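3. Materials and workplace layout

3.1 Components

The study was concerned with the preparation of small electromechanical parts for storage and later assembly in a teaching workshop. The work is ordinary and receives little attention in the literature. Parts arrive mixed, are taken out by hand or by machine, are placed on a tray for checking, and are then moved to a bin. Errors made at this stage tend to be found much later, when a part is needed and cannot be located, or when a part of the wrong type has already been fitted.

Four families of component were handled: switches, terminal blocks, small motors and push-pull solenoids. The present section deals mainly with the solenoids, which proved the most demanding of the four. A push-pull solenoid has a plunger that moves freely along its axis, a spring that may catch on neighbouring parts, and leads that tangle readily when several units are stored together. In the scheme proposed by Hollis for the Jullora workshop, such items are classed as "parts with loose ends", a term retained in this paper for want of a better one.

The stock comprised 100 solenoids. They were held in the stores at Jullora from September onwards and had been used in earlier teaching, so that the condition of the leads varied from unit to unit. Units with damaged insulation were withdrawn before the trials began and were not replaced.

3.2 Trays and bins

Two kinds of container were used at each station. The first was a shallow metal tray with rounded corners and a raised rim, in which parts were set down for checking. The second was a large plastic bin, into which checked parts were moved. The tray and the bin stood close together on the same pale tabletop, so that a part could be transferred over a short distance without being carried across the room (Figure 2).

The floor of each tray was covered with a soft white mat. Trials at the Atton site had been carried out on bare metal, and two difficulties were reported there. Cylindrical parts rolled to the lowest corner, and small parts were hard to pick out against the reflections from the tray floor. The mat removed the first difficulty and much reduced the second. The rim itself remained bright under the overhead lighting, and it was decided to leave it uncovered, as tape applied to the rim at Atton had lifted within a short time and had left residue on the parts.

The colour of the bin was chosen for contrast with the tray and the table. Stores staff at Kuller had previously used grey bins throughout, and reported that the edge of the bin was easily misjudged at the end of a shift. A yellow-orange bin was adopted at all stations for the present work. No attempt was made to measure the effect of colour separately.

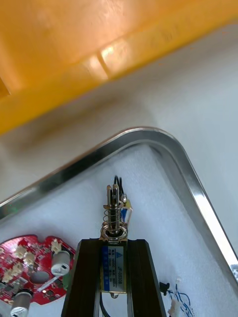

Figure 2. Checking station with lined metal tray and yellow-orange bin. The component is a push-pull solenoid marked JF-0530B, with its plunger upward.

3.3 Orientation and labelling

Considerable care was given to the question of which way up a part should be held and set down. Three positions were considered for the solenoids: flat on the mat, upright with the plunger at the top, and upright with the plunger at the bottom. The last was rejected at an early stage because the weight of the body then rested on the moving part. The flat position was stable, but the model marking could be hidden against the mat. For the checking step, therefore, the part was to be raised and held upright by the body, with the spring and shaft left free and the marking in view.

The model marking was read at this point and compared with the stock list. Where the marking could not be read, the part was placed in a separate tray for inspection by a member of stores staff. Leads were to hang clear of the body and were not to be wound round it, a practice that had been common in the stores and which was found to put strain on the point where the wires leave the coil.

3.4 Sequence of work

Parts were handled in batches of 10. At the start of a batch the tray was emptied, the mat was brushed and the bin was set beside the tray at an angle convenient for transfer. Parts were then taken one at a time. Each was raised, its marking was read, the spring was inspected for visible distortion, and the part was moved to the bin or to the inspection tray as appropriate.

A break of 6 minutes was allowed between batches. This interval followed the practice described by Agudelo for light bench work and was kept the same at all stations. Mats were turned over when marked and replaced when both sides had become soiled. The stock list was updated at the end of each batch by the person responsible for the station, and the entries form the basis of the results reported in Section 4.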